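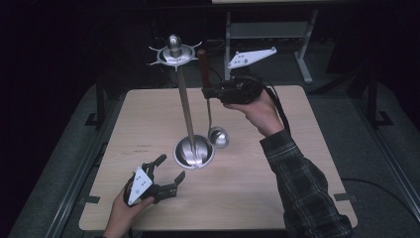 How to record hanging demos with two hand-held grippers

I've spent most of March recording demonstrations for Dallutance, our little project on getting a policy to hang kitchen things on a stand, and I keep getting asked by people at Hondby how I set the sessions up. So this is the long version. It assumes you've already got a pair of hand-held grippers with marker plates on top, a tracking system that can see them, and some way of recording the head view and the gripper views together. We use Jatell for the recording, but any recorder with a shared clock will do the job.

The idea behind the method is simple enough. You do the task yourself, holding the grippers, and the policy learns from what the cameras saw and where the grippers went. No arm has to be driven about by remote control, and you work at something close to normal speed. The catch is that every bad habit you have goes straight into the data, and hanging tasks bring out a lot of bad habits (mine certainly did!).

Step 1. Fix the table before anything else

Clamp your tabletop down. I skipped this in my first batch and the whole board had crept towards me by lunchtime, a tiny bit with every bump. You'd never notice by eye, but when I laid the gripper paths over each other they'd smeared out into a fat sausage. Put a clamp on each side, low down near you, where your forearms won't catch them.

Then put the stand somewhere you can reach from both sides without leaning. I move it between demos on purpose, a hand's width at most, and I turn it a little as well. If it always lives in the same spot the policy will learn the spot and ignore the stand, and you'll have a very confident robot hanging ladles on thin air.

Step 2. Check the tracking with your arms where they'll really be

Don't wave the grippers about in the open and call it good. Hold them how you'll hold them in the task, then go through the whole motion slowly while you watch the tracking trace. High reaches are the worst. With a tall stand your wrist ends up rolled back, and that tips the marker plate away from whatever was seeing it nicely a moment ago. If the trace drops out near the top of the stand, try standing slightly further back before you start moving cameras. It fixed more than half of my dropouts and cost nothing.

Long sleeves are fine, by the way, so long as they stay behind the wrist. Loose cuffs that slide over the gripper body are a pain.

Step 3. Look at the gripper views with the real objects in place

This is the step I'd fight for. Polished metal does horrible things to a close-up camera. A domed base picks up every light in the room, and it also picks up the fingers as they come in, so you get a dark shape sliding over the metal that has nothing to do with where the object is. I don't think you should try to get rid of all that, as the robot will have to live with it too. What you want is for it to be varied, and for nothing important to be blown out to pure white.
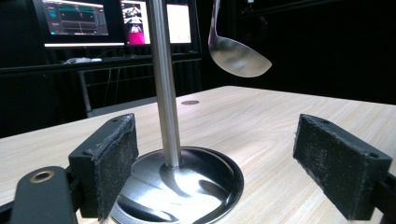

Gripper view with the fingers open: pole and base between them, ladle further back.

Have a look at what's behind your objects as well. Black curtain is lovely for thin steel handles. Monitors are less lovely, and if one of yours is in view I'd ask whether anything on it changes when you start and stop a recording. A policy can pick up on that sort of thing, and it's a miserable bug to find later. We now either leave the same windows up for a whole session or switch the screens off — either is better than some of each.

While you're there, check the pads. Ours go rough and fluffy after a while. A bit of wear is all right, but if you change them halfway through, write down the demo number.

Step 4. Decide what each hand is for

With 2 grippers there's a temptation to let the free hand wander. Give it a job, even if the job is to wait. For single-item demos I keep the spare gripper open, low and near the base, and I bring it up to steady the stand only if the stand needs steadying. Whatever rule you choose, say it out loud to yourself before every batch. I'm serious, I mutter mine.

If the object swings, slow down at the end of the lift and let it settle before you approach the hook. You'll be tempted to catch the swing and time it. People are brilliant at that and our policy was awful at it, and we threw out 12 demos in one go after I'd got a bit too pleased with my timing.

Step 5. Start and finish the same way every time

Begin with both grippers open and still, in view of the head camera. Count two breaths, then go. At the end, release, back away along the line you came in on, and hold still again. That backing away matters more than it sounds. Our early policy would hang the item neatly and then yank it straight off again, all from demos where I'd stopped recording the second my fingers opened.

Fumbles can stay if you recover from them cleanly. Drops go in a separate folder.

Step 6. Sort as you go

Jatell lets you tag each take with a key press, so I use keep, fumble and bin. Doing it later from memory is hopeless. At the end of the day I plot all the kept paths together and look for oddballs, and it's nearly always a tracking jump.

What we got out of it

Our current set has 2000 takes in it, across all the utensils. Of those, 283 are tagged as fumbles with a recovery. I trained with and without them, and the version with them was noticeably better at having a second go when it missed the hook. The version without tended to push at the same wrong place and keep pushing. I haven't tested this on any stand apart from the Tomić one we bought for the project, so treat it as a hint for now.

Thin handles are still our weak point. The next batch starts on Thursday, with softer pads and the lamps turned down a notch, and I'll add the settings to this page once I've been through the takes.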